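Skolter Bread Knife, Two Months In
Posted 29/05/2026 by Hanne Laitinen

17 comments | 130 shares

I have been baking my own bread since last September, and for most of that time I sawed at it with a knife that came in a block set my sister gave me when I moved out. It squashed every soft loaf and skated right over anything with a decent crust. So when my birthday money arrived I went and bought the Skolter, the long one with the offset handle, and I've used it nearly every morning since (sometimes twice, if there's soup).

The first thing I noticed was the weight. It's heavier than I expected, and for a week or so my wrist complained. Then I got used to letting the blade do the work, and now I wouldn't go back! Sourdough, sandwich loaves, even a sticky cinnamon braid — it goes through all of them without dragging. My knuckles stay clear of the board too, thanks to that handle.

Now for the grumbles. The plastic sleeve it comes in is flimsy, and mine split along the seam after 8 days. It also won't fit in my kitchen drawer, so it lives on the magnetic strip beside the window, where I'm forever reaching past it for the scissors. I tried the Garkar at my neighbor's house before I bought this one, and hers is lighter and shorter, so if you have a small kitchen you may like it better. It did leave more crumbs. 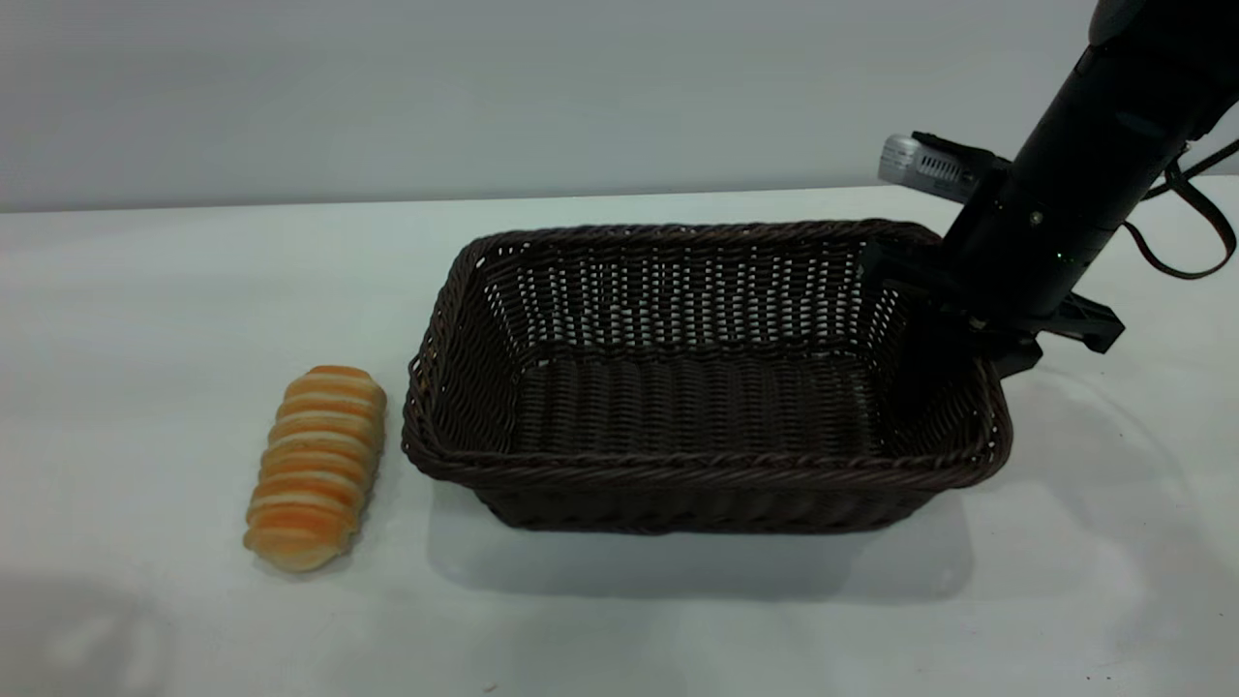 Bread roll and woven basket on a white tabletop.

Rolls were the real test for me. I like them split for breakfast with butter and too much jam, and the old knife always tore the bottom half. The Skolter opens them cleanly, though you do want to go slowly, it's very sharp near the tip. I wash it by hand and dry it right away, and so far the edge feels the way it did on the first day. I'd buy it again, and I'd get a better sleeve to go with it.

Contact | © Hanne Laitinen | Back to top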